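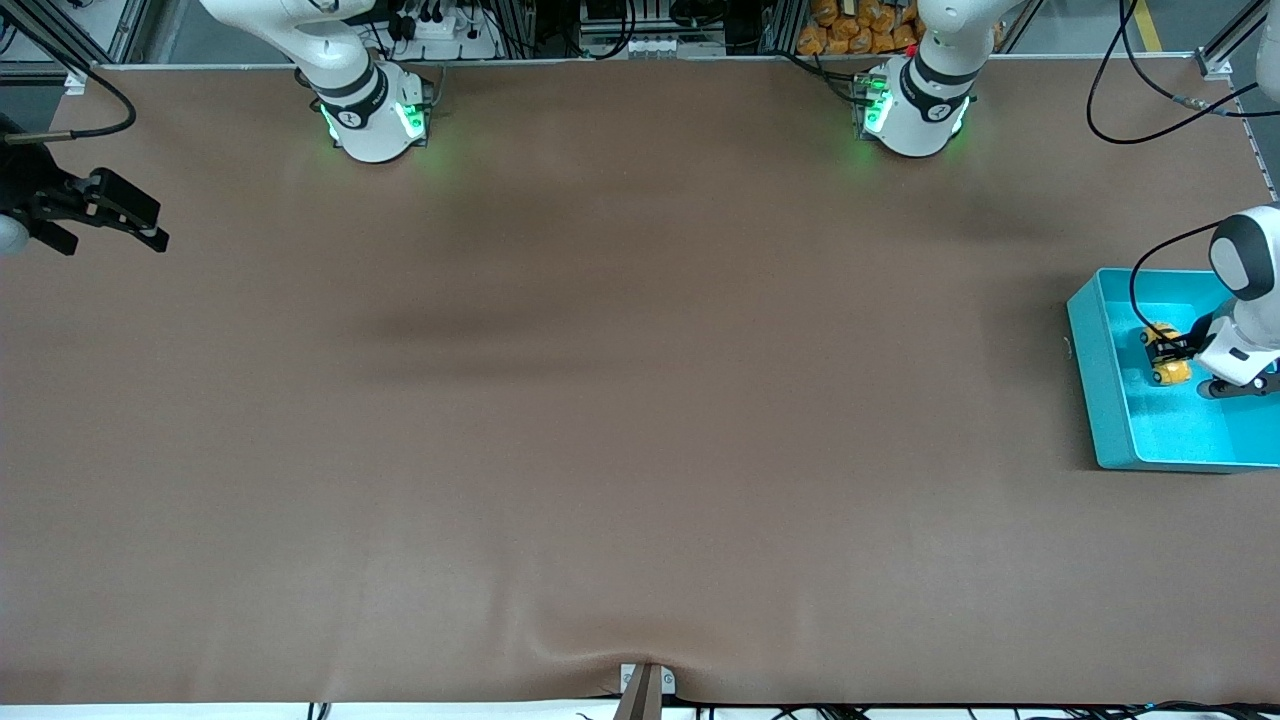 Mimby's two-armed cell is back in one piece!

Darius Siliņa and Yung-ching Chou spent most of last week going over the table at the Oranska workshop, and it was time well spent. The brown mat had been creeping toward the back whenever the grippers came down on it, so they pulled it forward again and fixed the front edge with a small metal bracket, two screws and a strap. It still wrinkles a little at the clamp — Darius wants to try a stiffer mat in March.

Both arms then got a check of the joints and the cables that run down to the grippers. Yung-ching found some two cable ties rubbing on the left arm and swapped them out. Once the base lights were green on both sides, they went straight to picking small toys out of the cyan bin, which everyone here loves to watch.

Next on the list are the black cables along the front of the table. Birutė Stankevičius is drawing up a cover for them and would love to hear from anyone who has built one. The cell is open for bookings again from 21st August.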